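Speaker notes: pre-season talk to members, Padier clubhouse
Sat 5 January
Eifion Sayce, first-team coach

Slide 1. Where we are

Thank everyone for coming out on a cold morning. Mention tea at the back. Phones off please.

Say straight away that I will take questions on the loan at the end. People will want to start with it. Hold them off.

Training starts again on Monday evening. First league match after the break is Trorard away. We are fifth, with a game in hand. I think fifth is a fair place for us on what we have shown so far. We have been hard to beat at home and soft away, and the away form is what we need to put right.

Slide 2. Who has left, who has come in

Two players have gone. One has moved for work and one has gone out on loan to Raltau until the end of April. The loan can't be cut short unless both clubs agree, so please don't ask me to ring him up.

Three have joined. A left back, a holding midfielder and a young keeper who will train with us and play for the reserves to begin with. Don't read out their whole history, it is in the printed sheet. Say that the left back missed most of last season with a knee injury and will be brought in slowly. He won't start at Trorard.

Pause here. Ask the new lads to stand up if they have come.

Slide 3. How we want to play

Main change: we press higher when the other side has a goal kick. We tried it in the Aoki friendly and it worked for the first half. After the break we got tired and left gaps behind the full backs. Show the clip if the laptop behaves. If not, draw it on the board.

The back four stays. I know some members would like to see three at the back. We don't have the centre halves for it.

Slide 4. Fitness and food

Running sessions go up to two a week until the end of the month, then down to one. Players have been told. Anyone who misses both in a week doesn't start on the Saturday.

Meals after evening training are back. Last year people were driving home and eating crisps at ten o'clock. Pasta, rice, chicken, nothing fancy. Players pay a small amount towards it.

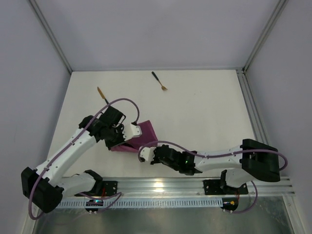 Slide 4: fork on a white tabletop.

Anyone with allergies should tell the kitchen by Monday, not on the night.

Slide 5. Crowds and tickets

Best home gate so far was 462, against Raltau. Most weeks we get around 200. Ask members to bring one other person to the next home match. Under-12s are still free with an adult.

The away coach to Trorard leaves from the car park. Names on the list by the door. If it isn't full by Thursday we will take the minibus.

Slide 6. Questions

The loan will come up first. Answer: he wanted regular games, we couldn't promise them, and he is still our player. Leave it there.

Pitch drainage: pass to the chairman.

Finish by half past eleven, the hall is booked after us. Stack the chairs.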